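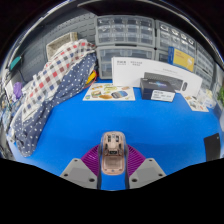 Ticket 741
Product: Midevus Match Desk, league edition
Component: Standings / results import
Reported by: Consuelo Manríquez, Lombridge Tennis League
Assigned to: Eskil Ekström
Severity: Medium
Status: Resolved, one follow-up open

Summary
Games-won percentage is wrong in the girls' team standings when a match is decided by a 10-point tiebreak in place of a third set. Team win-loss records are correct. Two teams tied on wins are listed in the wrong order as a result.

Original report (Consuelo Manríquez)
We play six singles and three doubles per dual match, so 9 lines on the sheet. Singles and doubles are both best of two sets with a 10-point tiebreak if the players split. Ties in the standings go to head-to-head, then lines won, then games-won percentage. Hägglund Prep and Lombridge North split their two meetings and have the same number of lines won, so the third criterion is the one that matters. Midevus puts North ahead. Both coaches did the math on paper and got Hägglund ahead. I did it too and agree with them.

I have checked that all results are in and that no line is marked as an exhibition. Recalculate Standings gives the same order every time. Seeding for the July team event is taken from this page, so I need to know which order is right before I send it out.

Environment
Results entered two ways: coaches type scores into the web form, or the league office imports the CSV exported from Jeson courtside scorers.
Season file holds over 1,000 line results.
Scoring profile: "2 sets + match tiebreak".
Tiebreak counted as: one set, one game (1-0).

9:10 a.m. Eskil Ekström
Opened the season file on a copy. Reproduced. The standings page shows North ahead of Hägglund on games percentage.

Please do not edit any scores on the live season while this is open. If a coach calls in a correction, note it and enter it after the ticket is closed.

9:35 a.m. Eskil Ekström
Compared one line stored both ways. Girls' No. 2 singles, final score 6-3, 3-6, 10-7.

Entered through the web form:
Set 1: 6-3
Set 2: 3-6
Match TB: 10-7
Games credited: 10-9

Imported from Jeson:
Set 1: 6-3
Set 2: 3-6
Set 3: 10-7
Games credited: 19-16

The web form puts the tiebreak in its own field and credits the winner with one game. The import puts it in the third set field, and the points are then added up as games. The winner of the match is the same in both cases, so the team score and the win-loss record are not touched.

9:50 a.m. Consuelo Manríquez
That would explain why only some teams are off. Hägglund has the Jeson units on all its courts. North still uses paper and the coach types everything in at night.

We did import from Jeson last season with no trouble that I know of, but we also had no ties that went past lines won.

10:20 a.m. Eskil Ekström
Understood. Last season's standings may carry the same error in the percentage column. I will look at that separately.

Things tried, in order:

1. Recalculate Standings with the cache cleared. No change.
2. Re-saved the scoring profile, then recalculated. No change. The profile is only read at the time a result is written.
3. Opened an imported line in the web form and saved it without changes. The form keeps the score in the third set field. No change in games credited.
4. Deleted one imported line and typed it in by hand. Games credited went to 10-9 as expected.
5. Imported the same CSV again with the column "decider_type" set to MTB. Games credited went to 10-9.

Step 5 points at the file. The Jeson export leaves "decider_type" blank unless the scorer picks a match format before the first serve. When it is blank, our importer treats any third score as a full set. It should check the value against the scoring profile, and a third set of 10-7 is not possible under this profile. 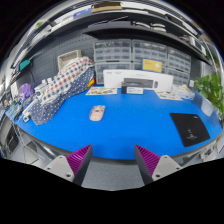

Desk with pink mouse-like object, black mat on the right and boxes at the back.

11:05 a.m. Eskil Ekström
Ran a query on the copy for lines where the third set field holds a score and the profile has no third set. Result: 27 lines, all imported, all in the girls' season. The boys' season has none, as those results were all typed in.

Consuelo, can you confirm that none of the 27 was played as a full third set by agreement between coaches? Our rules engine allows it and the correction script would overwrite it. List sent by email.

1:15 p.m. Consuelo Manríquez
Went through the list against the signed score sheets. All of them were match tiebreaks. One is a wrong score and has nothing to do with this: No. 3 doubles, Hägglund at Lombridge Central, should be 10-8 in the tiebreak and is in as 8-10. The winner is marked correctly.

1:40 p.m. Eskil Ekström
Noted. That line has the winner set by hand, which is why the reversed score passed validation. Will correct it in the same run.
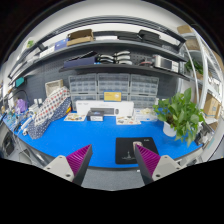 Script run on the copy first. Each of the listed lines now has the score in the Match TB field and an empty third set field. Standings recalculated. Hägglund Prep is ahead of Lombridge North on games percentage. No other team changes place. Win-loss and lines won are identical before and after, checked by diff of the two exports.

2:30 p.m. Eskil Ekström
Same script run on the live season. Backup kept under the ticket number. Please reload the standings page and compare with your figures.

2:45 p.m. Consuelo Manríquez
Matches mine to the last decimal for both teams. Sending the seeding out now.

Resolution
Data corrected. Until the importer is patched, do one of the following before each import:
– On the Jeson unit, choose "2 sets + MTB" under Match Format before the warm-up ends. It cannot be changed after the first point.
– In the CSV, fill "decider_type" with MTB for every line that has a third score.

Known limit: a retirement during the tiebreak (for example 6-4, 2-6, 5-3 ret.) still exports with a blank "decider_type" even when the format is set. Fill it in by hand.

Follow-up
Importer to reject a third set score that the scoring profile does not allow, with the line number in the error message. Assigned to Eskil Ekström. Check of last season's percentage column added to the same item.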